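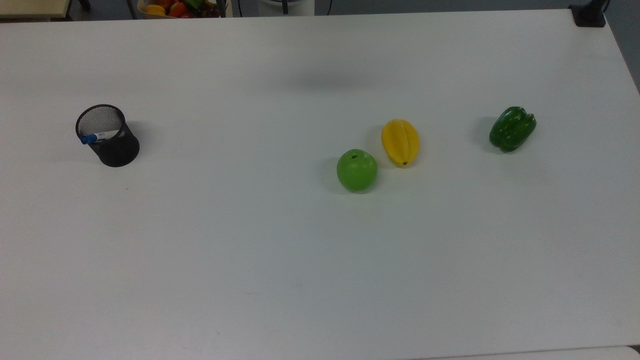 흰 테이블 한 장부터 정하고 견적서를 받으세요

로봇 도입 예산을 짜는 작은 연구실과 공방을 위한 이야기

장비를 산다는 건 참 묘한 일입니다. 카탈로그를 넘길 때는 마음이 벌써 내년 봄쯤 가 있는데, 막상 결재 서류를 쓰려고 앉으면 첫 줄에서 손이 멈추거든요. 무엇에 쓸 것인가. 그 한 칸을 못 채워서 한 달을 보낸 분들을 저는 꽤 많이 만났고, 고백하자면 저도 그중 한 사람이었습니다.

이번 호를 준비하면서 미딘(Midine)의 아일리드 린지 씨를 찾아간 것도 그 칸 때문이었어요. 미딘은 물건을 집어서 옮기고 담는 작업을 연구하는 작은 회사입니다. 사과, 스타프루트, 피망, 그리고 마커 한 자루가 든 검은 철망 연필꽂이. 탁자 위에 놓인 것만 보면 누가 간식을 먹으려다 전화를 받으러 나갔나 싶지만, 린지 씨 팀은 바로 이런 물건들로 구매 계획의 첫 장을 씁니다.

“사람들은 팔부터 고르려고 해요. 저희도 그랬고요. 그런데 사과하고 피망을 나란히 놓고 한참 들여다보면 질문이 달라져요. 우리가 집으려는 게 얼마나 둥근지, 얼마나 번들거리는지, 눕혀 놓으면 어디를 잡아야 하는지부터 묻게 되죠.”

듣고 보니 그렇습니다. 사과는 거의 공처럼 둥글어서 어느 쪽에서 다가가도 비슷해 보이는데, 스타프루트는 길쭉하고 골이 져 있지요. 옆으로 누운 피망은 표면에 흰 반사가 맺힙니다. 게다가 사과와 스타프루트는 서로 닿지는 않아도 꽤 바짝 붙어 있어요. 손가락이 굵은 그리퍼를 사 두고 그 좁은 틈을 마주하면, 그때부터는 기술이 아니라 예산의 문제가 됩니다.

물건 목록이 먼저, 팔은 나중

린지 씨가 권하는 순서는 단순합니다. 실제로 다룰 물건을 시장이나 문구점에서 사 오고, 작업할 탁자에 늘어놓고, 며칠 동안 사람 손으로 그 일을 해 보는 겁니다. 어느 물건에서 손목을 비트는지, 어디서 두 손을 쓰는지 적어 두고요. 이 메모가 나중에 판매 담당자와 마주 앉았을 때 가장 든든한 자료가 된다고 합니다. “가반하중이 얼마냐”는 질문에 우물쭈물하지 않고 피망 무게를 재 온 종이를 내밀 수 있으니까요.

옆자리에서 차를 따라 주던 첸루 정 씨는 여기에 한마디를 보탰습니다. 제일 어려운 물건 하나를 일부러 넣으라는 것이었어요. 정 씨에게는 그게 연필꽂이입니다. 철망이라 뒤의 흰 바탕이 비쳐 보이고, 안에 든 마커는 입구 쪽으로 비스듬히 기대 있으니 깊이를 재는 카메라에게는 까다로운 상대라고요. 데모 영상에서 늘 나오는 나무 블록으로 시험하고 계약했다가 정작 자기네 물건 앞에서 카메라를 바꾼 팀 이야기를 해 주면서, 정 씨는 웃지도 않았습니다. 카메라를 바꾸면 거치대가 바뀌고, 거치대가 바뀌면 케이블 길이가 바뀐답니다. 견적서의 맨 아랫줄이 그렇게 길어지는 거지요.

견적서에 잘 안 보이는 것들

돈 이야기를 조금 더 해 보겠습니다. 미딘이 작년 8월에 세운 첫 예산안에는 로봇 팔과 그리퍼, 카메라, 이렇게 굵직한 항목만 있었다고 해요. 탁자는 창고에 있던 것을 쓰기로 했고, 조명은 천장에 달린 것으로 충분하다고 여겼고, 소모품 칸에는 아무것도 적지 않았습니다. 그런데 첫 달에 나간 돈을 정리해 보니 자잘한 부속과 과일값이 제법 두툼했다지요. 과일은 무르니까요. 피망도 며칠이면 쭈글쭈글해지고, 그러면 지난주의 피망과 이번 주의 피망은 다른 물건이 됩니다.

그래서 모형을 살까 생물을 살까 하는 문제가 회의에 올라왔습니다. 모형은 오래가고 모양이 일정해서 비교 시험에 좋습니다. 생물은 무게도 촉감도 진짜지만 계속 사야 하고요. 린지 씨는 둘 다 예산에 넣되 칸을 따로 두라고 합니다. 합쳐 두면 연말에 어느 쪽이 돈을 먹었는지 도무지 알 수가 없다면서요.

탁자도 만만하게 볼 일이 아닙니다. 넓고 무광인 흰 상판은 물건의 윤곽이 또렷해서 시작하기에 좋아요. 다만 흰 바탕에서는 옅은 그림자와 작은 얼룩, 짧은 긁힌 자국까지 눈에 들어옵니다. 상판 교체비를 미리 적어 두는 곳은 드문데, 쓰다 보면 언젠가는 갈게 되더라고요. 탁자 모서리에 물릴 스탠드 자리, 그 옆으로 내려갈 케이블 자리도 도면에 그려 두시길 권합니다. 저는 예전에 상판 두께를 안 재고 클램프를 주문했다가 고스란히 반품한 적이 있습니다. 택배 기사님께 지금도 미안합니다.

빌릴까, 살까

렐리스(Lellis)에서 장비 임대를 맡고 있는 산드로 테데스코 씨와는 전화로 이야기를 나눴습니다. 임대 회사 사람이니 당연히 빌리라고 할 줄 알았는데, 뜻밖에 계산법부터 알려 주더군요. 하루에 몇 번이나 같은 동작을 시킬 것인지를 먼저 써 보라는 겁니다.

“물건을 1,000번 집어 보기 전에는 자기가 뭘 원하는지 잘 모르세요. 100번째까지는 다 재미있고요. 그 뒤에 손가락 끝 고무가 닳고, 자세가 조금씩 틀어지고, 그때 가서야 진짜 요구 사항이 나옵니다.”

그러니 처음 1,000번은 빌린 장비로 해 보고, 그 기록을 들고 구매로 넘어가라는 조언이었습니다. 미딘도 비슷한 길을 갔어요. 정 씨가 보여 준 기록장의 마지막 줄 번호는 2,161이었는데, 뒤로 갈수록 비고란의 글씨가 작아지고 빽빽해집니다. “피망, 꼭지 쪽에서 접근할 것” 같은 메모가 줄줄이 적혀 있었지요. 저는 그 기록장이 웬만한 제품 비교표보다 값지다고 생각합니다.

물론 임대가 늘 답은 아닙니다. 중간에 기종이 바뀌면 프로그램을 다시 손봐야 하고, 반납 날짜에 쫓겨 시험을 대충 끝내기도 쉬워요. 테데스코 씨도 그 점은 순순히 인정했습니다. 계약할 때 같은 기종으로 연장할 수 있는지, 임대료 일부가 구매가에서 빠지는지, 고장이 나면 대체품이 며칠 만에 오는지 꼭 문서로 받아 두세요. 전화로 들은 약속은 담당자가 바뀌면 같이 사라집니다.

결재 올리기 전에 적어 볼 것

다룰 물건의 이름과 무게, 가장 까다로운 물건 하나
탁자 크기와 상판 두께, 스탠드와 케이블이 지나갈 자리
그리퍼 손가락 여분과 끝단 고무
조명, 가림막, 상판 교체비
과일과 채소를 쓴다면 모형과 생물을 나눈 소모품비
교육받을 사람 2명의 시간
장비가 멈춘 날 무엇을 할지

교육 시간은 빼먹기가 참 쉽습니다. 사람의 시간은 견적서에 찍혀 나오지 않으니까요. 한 사람만 배워 두면 그 사람이 휴가를 간 주에는 기계도 같이 휴가를 갑니다.

미딘의 최종 구매안은 2026년 3월 7일에 결재가 났습니다. 린지 씨는 서류 맨 앞에 물건 목록을 붙였고, 사과가 첫째 줄이었다고 해요. 팔의 모델명은 넷째 장에 가서야 나온답니다. 다음 호에서는 그 넷째 장, 그러니까 그리퍼 고르는 이야기를 조금 더 길게 풀어 보려고 합니다. 직접 써 보신 그리퍼가 있으면 편집부로 사연을 보내 주세요. 실패담이면 더 반갑습니다.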